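Juntas de dilatación en suelos de madera: lo que anoté en el pasillo

24 de mayo de 2022

El suelo del pasillo se levantó en diciembre y he tardado varios meses en desmontarlo. La tarima es de roble macizo, marca Wollwood, clavada sobre rastreles, y el abombamiento se concentraba en un tramo de 2 metros junto a la puerta de la cocina. Dejo aquí los datos por si le sirven a alguien con una instalación parecida.

La madera apenas cambia de longitud en el sentido de la fibra. A lo ancho sí se mueve, y más en las piezas de corte tangencial que en las de corte radial. El ancho de cada tabla varía con la humedad de equilibrio, que depende a su vez de la humedad relativa y, en menor medida, de la temperatura del aire. En una habitación estrecha el movimiento acumulado es pequeño. En un pasillo con las tablas colocadas en transversal, como el mío, se suma a lo largo de todo el recorrido.

Medí la humedad con un higrómetro de púas Brernetti, que corrige por especie y por temperatura. En el centro del tramo abombado daba un 19 por ciento, un valor muy alto para una vivienda con calefacción. El resto del pasillo estaba bastante por debajo. El origen resultó ser una pérdida lenta en la toma del lavavajillas – un racor mal apretado – que mojaba la solera por debajo del tabique.
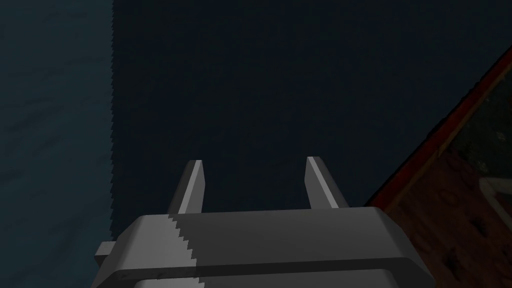 La segunda causa fue la junta perimetral. Al retirar el rodapié encontré 2 milímetros de holgura en un extremo y ninguna en el otro, donde la última tabla estaba acuñada contra el yeso. Con esa geometría, cualquier aumento de humedad acaba en compresión, y la compresión en levantamiento.

Akosua Owusu, que restaura parqués antiguos y me prestó la sierra de incisión, propuso dejar la junta en función de la longitud total del paño y no aplicar un valor fijo. Le hice caso. También cambié los rastreles afectados, con separación de 300 milímetros entre ejes.

Antes de volver a clavar dejé las tablas apiladas con separadores en la misma casa hasta que dos lecturas consecutivas coincidieron. El adhesivo elástico Alhassan lo usé solo en el umbral. El rodapié va fijado a la pared, nunca al suelo.

Quedan pendientes el lijado y el aceite. Tengo una lata de Ivumico sin abrir, pero la ficha técnica no aclara el tiempo de espera entre manos sobre roble con taninos altos, así que haré antes una prueba en un recorte.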